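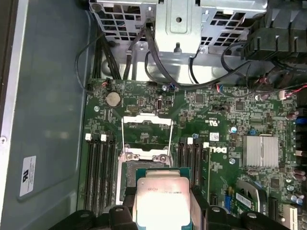

Colocación del procesador en una placa Dell, vista desde la pinza.

Preguntas frecuentes – Enseñanza por demostración en el banco de montaje de PC

¿Qué diferencia hay entre guiado manual y teleoperación?
En el guiado manual el operador sujeta el brazo por la muñeca y lo lleva con las manos por todo el recorrido. En la teleoperación mueve un mando Galus desde el puesto de control y el brazo lo sigue. El software Pusasach guarda las dos clases de demostración en el mismo formato.

¿Cuál debo usar?
Para aproximaciones largas y movimientos sin contacto, el guiado manual es más rápido. Para insertar un procesador o un módulo de memoria usamos teleoperación: la mano sobre el brazo añade fuerzas que luego aparecen en el registro y ensucian los datos.

¿Cuántas demostraciones hacen falta?
Pedimos 300 por tarea. Con el procesador se empezó a entrenar con 155 y los resultados en el zócalo fueron irregulares, sobre todo al variar la posición de la caja.

¿Cómo se prepara la caja?
Tumbada sobre la mesa de perfiles de aluminio, sin el panel lateral y con el interior hacia arriba. La bandeja de piezas impresa en 3D va al lado del ordenador. Desconecte la alimentación antes de empezar.
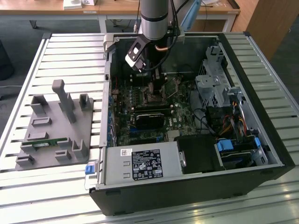 Entre una demostración y la siguiente hay que mover la caja un poco, 2 cm como máximo, y girarla ligeramente. Si siempre queda en el mismo punto, el modelo aprende el punto y falla en cuanto cambia algo. La bandeja se puede dejar fija.

¿Hay que abrir el zócalo durante la demostración?
No. La palanca y la placa de presión se levantan a mano antes de grabar. La apertura del zócalo es otra tarea y tiene su propia carpeta.

¿Qué hago si se me cae una pieza?
Pare la grabación y márquela como fallida. No la borre, las fallidas también se revisan. Si la pieza es el procesador, compruebe los contactos del zócalo con la lupa antes de repetir.

¿Puedo corregir a mitad de camino?
Sí, siempre que la corrección sea corta. Retroceder, realinear y volver a bajar es válido. Si se queda parado más de 6 segundos, descarte la toma y empiece de nuevo.

¿Sirven las demostraciones hechas en otro brazo?
Solo si la pinza es la misma. Las grabadas con la pinza Heitmann antigua no se mezclan con las actuales, porque el centro de agarre cambia.

¿Dónde quedan los archivos?
En el servidor Clellier, en la carpeta de la tarea. La copia se hace a las 20:00, así que no apague el equipo de control antes de esa hora.

¿A quién aviso si el mando pierde la calibración?
A Sointu Nurmi, en el laboratorio. Indique el número de la última toma correcta – las posteriores se apartan hasta revisarlas.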